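# The Long Road to Mansilla

By the time the summer opera season at Mansilla reaches August, the whole town seems to be humming the same tune (usually the wrong verse, and usually flat).
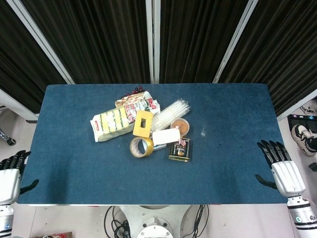 One longtime subscriber wrote to us that she'd sit through all 13 scenes of *Trosamis* again tomorrow, bad knees and all, just for the chorus in the harbor scene. I do understand her! The chorus is 40 strong this year, drawn mostly from Lekasholm, and when they turn upstage and sing into the dark you feel it in the bench beneath you. The hall holds 2,900, and the cheap seats up top still get the best of the low brass. Bring a sweater, and a sandwich for the second intermission.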